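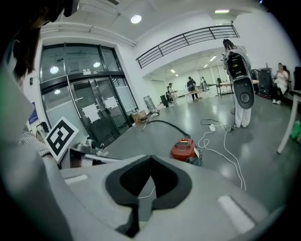
The Year I Learned to Like Secondhand Sweaters

I used to be a new-clothes-only person. My mother raised us on hand-me-downs and I swore that once I had my own money, every sweater I owned would come with the tags on. Then I moved to Donov, where winter hangs around until it's embarrassing, and my heating bill cured me of that idea pretty fast.

The shop that got me is called Horkine, and it's two rooms above a bakery. Everything smells a little like rye bread, and I've stopped minding. My first trip I spent $20 and came home with 3 sweaters, one of them a big green wool thing with elbows so thin you could read through them. I wear it more than anything else I own!

If you're new to this, go in August. I know, it's the last month you want to try on wool, but people are clearing out closets before they move and the racks are packed. By the time the first cold morning comes around, all the good cardigans are gone and you're left with acrylic and holiday reindeer. Go right when they open, too. I've shown up at four in the afternoon and it's slim pickings.

Read the labels, but trust your hands more. I once paid almost $50 for something from Bimetance because I'd heard the name and got excited, and it pilled under the arms in a week. The green one has no label at all. Rub the cuff between your fingers, pull the hem a bit and see if it springs back, and hold it up to the window to look for moth holes. Small holes are fine if you can darn (I can, badly). Holes along a shoulder seam I leave on the rack.

Then there's the wash. Anything wool goes into a bag in my freezer for a couple of weeks first, next to the peas, in case it has moths. After that it's cool water in the bathroom sink, a squirt of baby shampoo, no wringing – I roll it in a towel and kneel on it. Dry it flat. I hung one up once and it came down as a dress.

My sister still buys new, from Hunt, the store out by the highway, and her sweaters are very nice. She also borrowed the green one last month and I'm still waiting to get it back.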